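I've had the Plaleo two-arm kit on my workbench for 11 days now, and gift wrapping is the job I keep coming back to. Elin Jenkins at Likel let me have it for 800 dollars (list is 1000), so yes, I'm a little biased! A few favorites from the wrapping sessions, more to come.

## Both arms in

Each arm bolts to the front rail on its own base plate, and they can get their grippers right up next to each other. I love how close they go around one small pink package.
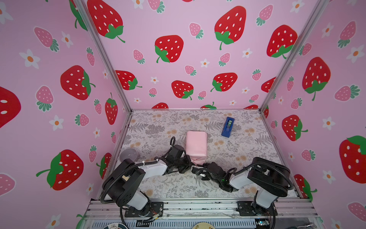
## Folds and tape

Creases and taped ends are where I'm fussiest. My own wrapping at Christmas is a crumpled mess, so I'm grading on a curve. Give yourself a free evening for setup, the cable routing took me 2 tries.

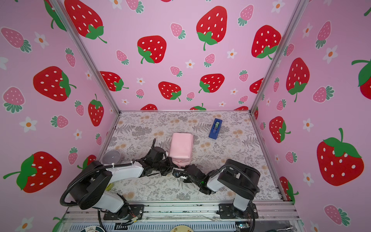

*Pink package, both grippers, strawberries everywhere.*

The view from the gripper is my favorite part of the kit. You get the purple finger pad up close and the blue tape dispenser over in the back corner.

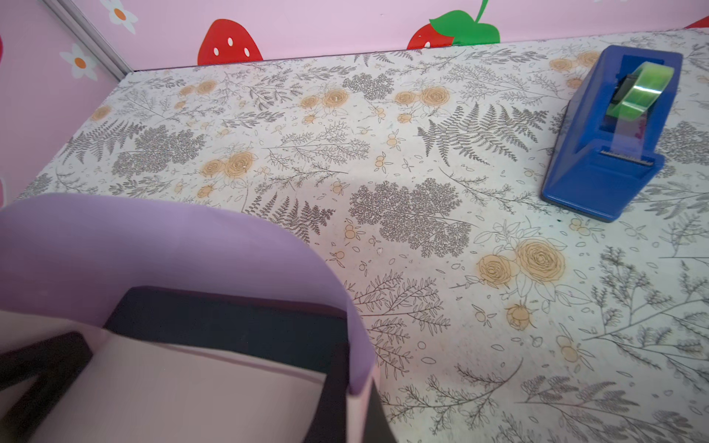

## Want one?

Ask for Elin at Likel and mention the wrapping page.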